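Would you like to help us run the new parents' drop-in at Inotbridge?

Part-time host wanted, Monday mornings and one other session a week
Inotbridge Family Rooms, upstairs from the old Kuhlmann shoe shop

Hello, and thank you for stopping to read this. We are looking for a friendly, unflappable person to join us as a host at our drop-in for parents with babies under a year old. It is a paid post, 11 hours a week in school term time, and we would love to have somebody settled in by November, when the weather turns and the rooms get properly busy.

A little about us first, if you don't mind. The drop-in was started by Rosemarie Fröhlich after her second daughter was born, when she found herself walking up and down the high street in the rain with a pram because she couldn't face another morning indoors. She put a notice up in the library asking if anybody fancied a cup of tea. Three mothers came to the first one and they sat on the floor of her front room with the babies on a blanket (one of those babies is now taller than Rosemarie, which makes us all feel ancient). We have moved twice since then and we now have two good big rooms, a proper kitchen and a lift that fits a double buggy, though only if you go in backwards.

Last year we had 1,066 visits through the door, counting every parent each time they came. Some people come every week until they go back to work, and some come once, have a good cry and a biscuit, and feel able to get on with things. We are very fond of both sorts.

What you would be doing

Mostly you would be the person who says hello. It sounds a small thing, but it can take a lot of courage to climb those stairs for the first time on two hours' sleep, and a kind face at the top makes all the difference. You would open up at nine, get the mats out and the urn on, and then be about the place until we close at half past twelve. You would hold babies while their parents eat something with both hands. You would introduce people who live two streets apart and have never met. You would wipe down the toys at the end, and there are rather a lot of toys.

We have a feeding corner with comfy chairs, and everyone is welcome in it, however they feed their baby. You don't need to know anything clever about feeding. Edeltraud Frerichs is our feeding supporter and she is there every Monday, so if a parent is worried or sore or just wants to talk it through, you can take them over to her and fetch them both a drink. Please don't be tempted to give medical advice yourself. We keep the health visitor's number by the phone and we use it.

The second session is yours to choose with us when we meet. Wednesdays are for twins and more, and Fridays are for dads and grandparents, who are a lovely noisy crowd and get through an astonishing amount of toast.

Who we are hoping to hear from

You might have children of your own, or you might not. We have had hosts in their twenties and hosts who were retired, and the best one we ever had was a former bus driver. You do need to be patient and to arrive on time, and you need to be able to keep a confidence, because people tell us all kinds of things. If you speak a second language we would be delighted, as we have several families who have not been in the country long. You must be happy to have the usual background check, which we pay for, and we will put you through first aid for babies and children if you haven't done it.

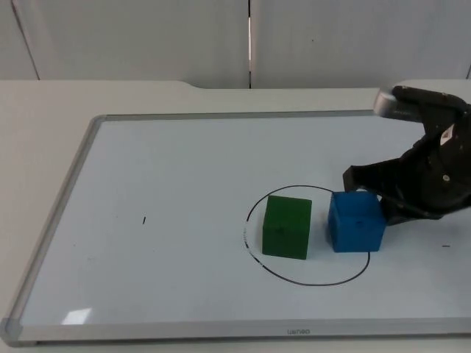
As for the practical side, the post comes with paid holiday and a free parking space behind the building. We can't offer evening or weekend hours, I'm afraid. There is a small yearly budget of 900 pounds for new books and toys, and you would have a say in how it is spent, so do come with ideas! Your own little one is welcome to come along with you while they are under one.

How to apply

Please don't worry about a polished CV. Write us a letter or an email, a page or so, telling us a bit about yourself and why you like the sound of it. Beatrice Nyaga looks after applications and will answer every one, usually within the week. You can also hand your letter in at the rooms any morning we are open, and if you would like to stay for a cup of tea and see what it is like before you make up your mind, please do.

We will invite people in for a chat with Beatrice and Rosemarie, followed by half an hour downstairs in the café with a couple of our regular parents. Tell us beforehand if you need a particular time of day, or if you will have a baby with you, and we will fit round you.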